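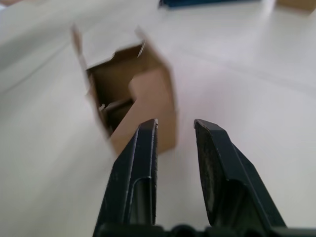
26 de abril de 2018: peleando con el planificador

¡Qué día! Cambié el muestreo de agarres en Tultis y por fin deja de proponerme las solapas de la caja como si fueran un asa. Con 3,000 candidatos tardaba una eternidad, así que Jairo Usuga me sugirió filtrar antes por normales (gracias, Jairo) y quedaron 49. Me falta la calibración mano-ojo, que sigue corrida 2 mm, y mañana toca eso.

Comentarios
Muñoz: ¿y el filtro lo corres en otro hilo?
Wendetti: pásame el commit, porfa

Recientes
- Cinco bugs de junio
- Migrar a Grarnovon

Usamos cookies. Aceptar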